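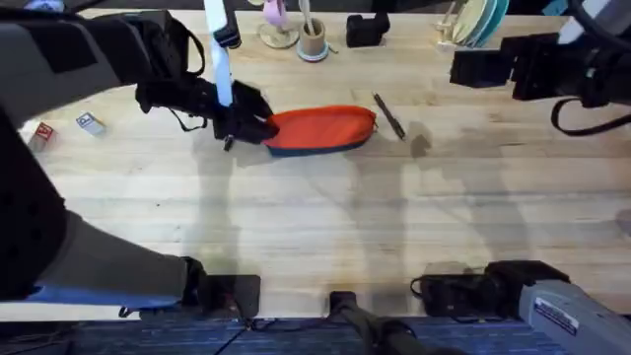 Danero Students Teach Two Robot Arms to Pack a Pencil Pouch

The robotics club at Danero Community College has been staying late this November, and anyone walking past Room 303 after supper has probably heard why. Club members are getting their two-armed robot ready for the Brinkmann Student Challenge, where teams from nine schools will be asked to have their machines do the kind of small household chores most of us finish without thinking.

The chore the club picked for its main event is putting a pen into a zippered pouch and closing it up again. One arm holds the orange pouch by its end while the other goes after the pen, and the two have to stay out of each other's way the whole time, which the students say has been harder to get right than the zipper.

"My little brother can do this with a sandwich in one hand," said club president Adesuwa Onyeka, a second-year student who came to robotics by way of the sewing room at her mother's alterations shop. "Soft things move when you touch them. You pull on one end and the other end goes somewhere you didn't plan for."

The students have named their entry Skedutitz, after Iditz, the one-armed machine that an earlier group of members took to the challenge and that still sits on a shelf in the club room. Like its older relative, Skedutitz learns from practice runs that a student guides by hand. The club had logged 1,187 of those as of last week, with members signing up for half-hour turns between classes, and the sign-up sheet has gotten crowded enough that a second page had to be taped to the door.

Faculty adviser Jui-lin Kao, who teaches the college's evening electronics course, said she has mostly tried to keep out of the way and make sure everybody eats something. She did talk the group into adding more everyday things to the table – dishes, little boxes and so on – so that the robot would get used to working in a place that looks lived in.

Of the last 155 runs the robot tried on its own, it got the pen into the pouch in a little more than half. Closing the zipper is still hit or miss, and Onyeka would like to see that improve before the team travels.

The club will hold an open practice in Room 303 at 6:30 p.m. during the last week of classes, and families are welcome. New members can join at any time of year, with no experience needed.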